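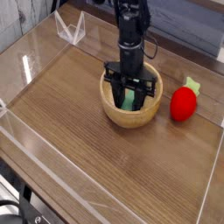

Sketudo Bowl Faults: data card

Maintainer: Liliana Gentile
Fault review and labels: Junhao Xiao
Release: September 2021

What is in this set

Recordings of one arm with a two-finger gripper, working with a wooden bowl and a green item on a tabletop. A plush strawberry is on the table as a second object. There are 2,360 episodes, and 470 of them carry a fault label.

The set was put together after a fault in the Gatti controller. When the fingers met the inside of the bowl, the down command was not always cleared. The arm kept pushing until the force limit tripped, and on some runs the limit tripped late. We kept those runs and labeled them.

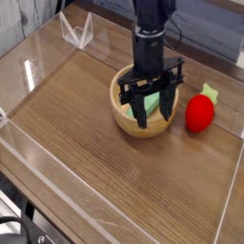 Fault labels

rim_contact: a finger touches the rim or inner wall before the grasp is commanded.
late_stop: the force limit trips more than 100 ms after first contact.
lost_grip: the gripper reports closed, and the item is dropped during the lift.
bad_height: the stored table height is wrong, so the approach is too low or too high.

An episode can have more than one label. Labels come from the controller log first, then from a person watching the video. Where the two disagree, the log wins and the note field says so.

Bad table height

Most bad_height episodes are approaches to the item on the table. From this angle it is hard to judge the gap under a fingertip, so do not label contact from video alone.
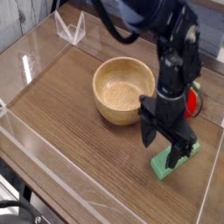

Gripper at the green block, with the bowl empty.

The height value was lost each time the Climdale driver restarted. Episodes 1 to 1,190 were recorded with that bug. Later ones reload the value from disk — check the driver_rev field if you mix the two halves.

Known problems

Fingertips inside the bowl are often hidden by the near finger or by the rim. We tried to mark first contact by eye and gave up on it, and the contact_frame field is filled in from the force log only. 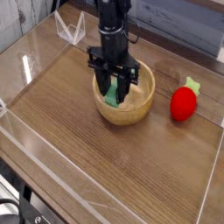 Clock drift between that log and the video was corrected at the Dakholm site with one offset per session. Long sessions can still be a few frames off at the end.

Safety

Do not replay the late_stop commands on a real arm. If you have to, lower the force limit first, keep hands outside the walls, and have someone at the stop button. A corrected controller trace is planned for December.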